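工作本 周一，下午接着记

蜡板这批继续。上午Kovness的木料到了，比说好的晚，先点收，裂的那片退回去。火漆炉借走还没还，用小锅凑合。
待买：松脂、棉线、烟黑（快见底了）

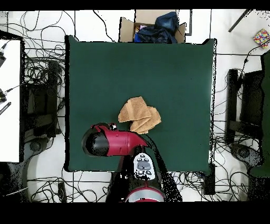
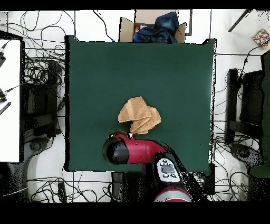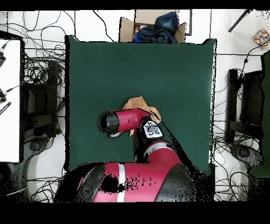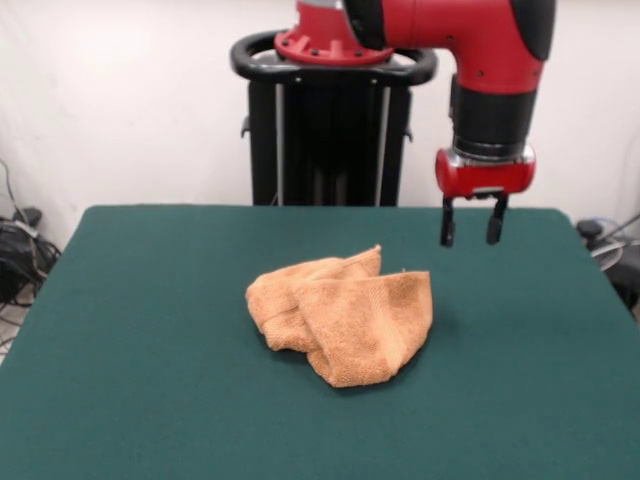

分类：复原实验 ＞ 书写材料 ＞ 罗马蜡板

目标还是上次定的：做出能写、能抹、能反复用的双联蜡板，拿来练旧罗马草书，顺便看笔尖穿透蜡层以后在木头上留什么样的痕。出土的板子大多蜡早没了，能读的就靠木底上那点划痕，所以蜡层厚度是关键，别的先放放。

木底
云杉，2片，同一块料剖的，纹理对得上。凹槽手凿，深浅不太匀，靠合页那边偏深，刀该磨了。先600号砂纸走一遍，再换1000号。磨完觉得磨过头了，底太光，蜡恐怕挂不住。古物的槽底看照片能见到刀痕，人家根本没打这么细。下次600号就停，槽底不磨，只磨边框。
边框留高了一点，两片合起来蜡面碰不到，这个对。
穿线孔打歪一个，扩了扩，能用，难看。

蜡
Purkside的黄蜂蜡，剩的那半块。隔水化，别直火，上回直火那锅发褐发脆，还在窗台上没扔（谁扔一下）。
烟黑分几次加，搅不散，起小疙瘩。后来先拿一点化开的蜡把烟黑研成膏再兑回去，好多了。以后都这么做，写到配方卡上。
纯蜂蜡偏软，加了一点松脂，手感紧一些，但是刮出来的屑变碎，不卷。松脂多了会崩边。现在这个比例我觉得还可以再减。配比在称量本上，不抄了。
另外按古书里的办法试煮“布匿蜡”，海水加泡碱反复煮，颜色是浅了，软硬没觉出差别，费时间。先停，等有人真想做颜料那条线再说。

倒蜡
木底没预热，第一片倒下去边上马上就结了，中间一道冷隔，一抠就起。刮掉重来。
第二片先在暖箱里放了会儿，好。蜡面收缩，中间略凹，不用管。
第一片重做以后也行了，就是角上有个气泡，针扎破再用热铁抹平。
注意：热铁别停，一停就露底。

笔
铁笔2支，一支尖的是Marchetti铺子打的，一支自己锉的。Marchetti那支尖太利，写起来直接犁到木头，横着走顺纹的时候尤其会被纹理带跑。自己锉得那支钝一些，推蜡起棱，字看着清楚，木底几乎没痕。
这就有意思了，同一个人同一句话，换支笔，蜡掉光以后一份能读一份读不了。现在留下来能读的那些，会不会偏向用利笔的、手重的、或者蜡补得薄的？不好下结论，样本就我们自己这两支笔。先记着。
抹平那头：自己锉的那支太窄，抹一行要来回好几趟。Marchetti那支宽，微微烤一下再抹，很快。

试写
写的是一份借据的格式，照常见的套话拼的，某人欠某人若干第纳尔，见证人留空。
E写成两竖，快的时候跟II分不开，读的人只能靠上下文。数字旁边出现E就很要命。
长竖收笔往左下甩，蜡上甩得出来，木头上只剩起笔那一小截。所以只看木底会觉得字都偏短偏直，这条对读残片的同事可能有用，回头单独写个短的发群里。
R和A在木底上最容易混，我自己写的隔了一顿饭再看都认错两处。
抹掉重写，又抹又写，木底上旧痕和新痕叠一起，斜光打过去全出来了，根本分不出先后。想看交叉处哪条切断哪条，放大镜不够，要约显微镜。

斜光
灯放低，从左边打一遍从上边打一遍。顺着木纹的笔画从上面打才看的见。只拍一个方向会漏横画，之前Zindudov那组旧照片就只有左侧光，里面那几处“没有横画的字母”建议重看，别急着改释文，先找原板在不在。
相机曝光锁死，不然两张没法叠。

问题
1 合页绳用皮还是棉？皮的会吃蜡油，发黏。先棉。
2 封口槽还没开。契约那种要绕线加封泥印，中间那道槽宽度各家画的不一样，找实物尺寸，别再照线图猜了。
3 蜡层到底多厚。我倒得肯定偏厚，下批减薄，同一支笔再写一遍对照。
4 左手写的痕方向反的，要不要做一组？做吧，反正板子现成。

杂
冷杉也该试，伦敦那边出的不少是拿旧酒桶板改的，酒桶料泡过酒，吃蜡可能不一样。手头没旧桶，问问Kovness有没有拆桶的边角。
小锅洗了没洗净，别拿去煮别的东西！
两片板先平放架子第二层，别立着，别靠暖气。盖张油纸。
显微镜约好了写在门口那张表上，样品编号沿用上批的，后面加b。
称量本第几页忘了，夹了根棉线，翻到就是。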